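The Roussel house had been on the market since May, and by the time Eugénie Joly went to see it the agent had stopped using the word "rare" and moved on to "significant".

"Significant to whom?" she asked.

He consulted his folder. The architect had built only six houses, he said, and this was the one the books mentioned. Which books he did not say. They were standing in the hall, where the ceiling came down so low over the stairs that he had to tilt his head to keep talking.

"It compresses you," he said. "Then it releases you."

It released them into a sitting room with a sunken floor and a smell of old carpet. Eugénie had sold houses herself once, in another town, and she knew what a sunken floor was. It was a broken ankle at Christmas. She stepped down into it anyway and looked up at the long window, which he told her was 50 feet of original glass. There was a towel along the sill.

"Condensation," he said.

"In May?"

"It's a cool house."

She asked about the roof. He told her about the light. She asked about the roof again, and he said that a firm called Stoltex had treated it and that there was a certificate, though the certificate was with the vendor, and the vendor was in Portugal.
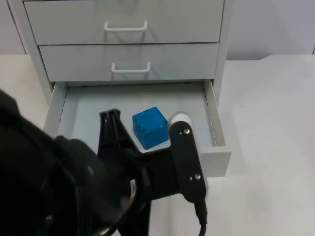
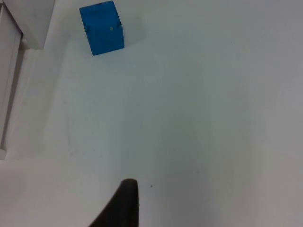
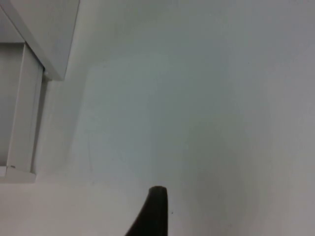

Fiction: continued

The kitchen had been done over by Lurnura, who had put in a very expensive tap. Eugénie turned it on. Somewhere behind the wall a pipe knocked, and the agent began to speak more loudly about sight lines.

"There was an offer last year," he said. "From Flitura. The design people. They wanted it for a retreat."

"And?"

"They felt it was too domestic."

She went upstairs on her own. There were four bedrooms on the plan and three in the house, unless you counted a cupboard with a skylight, and the plan evidently did. In the largest somebody had pencilled a child's height on the door frame, a ladder of little marks with no names beside them. The top one came to her shoulder. She put her thumb over it and took it away again.

From the landing she could hear him on the telephone. Yes, he was saying, very keen. A second viewing, Tuesday probably. No, she hadn't mentioned the ceiling.

She came down the low stairs without ducking. She was a short woman, and it struck her that the architect might have been a short man. It would explain the ceiling better than the folder did.

"What do you think?" he said.

"I think it leaks."

"All the great ones leak," he said, quite cheerfully, and held the door for her. It stuck halfway. He put his shoulder to it, and they went out one at a time, sideways, into the drive.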